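Sosstead Money Board > Banks & Regulators

Toom settlement, 4000 accounts and not one charge??

ledgerlou
So Toom Bank pays a fine and walks. Regulator had the file for 12 months. Shell accounts, same address in Alosano on every one of them. Anyone read the full order yet? I got as far as page 200 and gave up

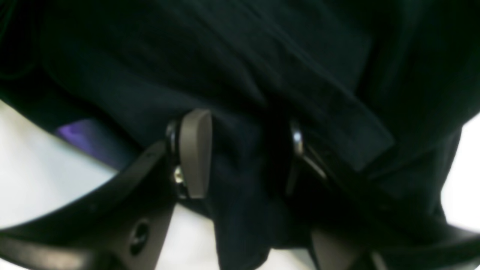 the part that gets me is the compliance desk flagged it in June. In writing. Then the accounts stayed open anyway

pennywise_k
Read it. It says flagged "for review", thats not the same as reported. Big difference legally.

ledgerlou
ok but who reviewed it

pennywise_k
Doesn't say. Appendix is redacted.

grumblebee
Of course it is. Try being short 560 on your own taxes and see how much gets redacted

tokidum_saver
I bank with Toom, Tokidum branch. Got a letter Wednesday saying "no customer funds affected". No apology. Thinking of moving to the credit union, anyone done it? How long do the direct deposits take to switch

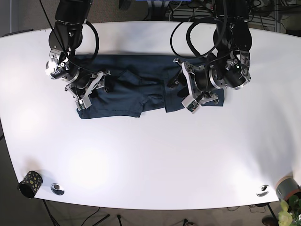
Navy garment, still wrinkled

grumblebee
Took me two paychecks. Keep the old account open till the last one clears

pennywise_k
Going to be unpopular here but I don't think a prosecution was ever likely. You need a person who knew, and proof they knew. A fine is what you get when the paper trail stops at a department.

ledgerlou
Disagree. Somebody signed off on keeping them open. Thats a person 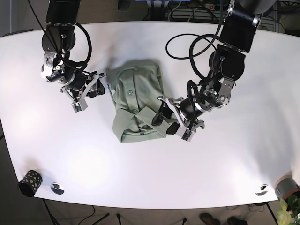

and if the signature is in the redacted part then the state should ask for it. I wrote to my rep, no reply so far

pennywise_k
Fair on the signature. Still say it goes nowhere.

tokidum_saver
thanks grumblebee, will do that. Form is half filled out allready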